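Rirnus tabletop whiteboard with clip-on stand
Reviewed by Dilwyn Kneath, Tue 5 May

The Rirnus is a small desk whiteboard supplied with separate white plastic clips in place of an easel. I bought mine from Dafis and have used it daily for 16 days, mainly for short task lists and rough sketches.

Assembly
The clips hook over the bottom edge of the frame and need no tools. Fitting takes some 2 minutes. Push each one on until the hook closes over the black edge, then slide it along to suit. The fit is tight enough that the board can be lifted without losing them. The board leans back once fitted, and the angle cannot be changed.

Writing surface
The surface is glossy. Dry-wipe ink goes on evenly and a fine line stays fine, but overhead lights reflect strongly. Under my ceiling fitting a bright streak crosses the upper part of the board, and text beneath it is hard to read from a seated position. Turning the board slightly towards a window helped. The matt Futside board I used before had no such trouble, although it stained sooner.

Red ink needed a second wipe after being left overnight. Black came off in one.

Frame and feet
The frame is thin and black with rounded corners. A short rubber foot at the corner keeps it off the desk and grips well on a smooth top. 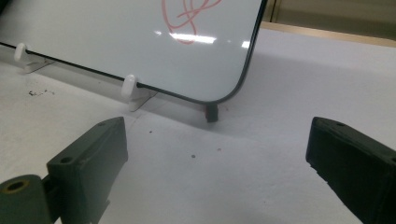
Verdict
Stable and quick to set up. Not suited to a desk directly under a lamp.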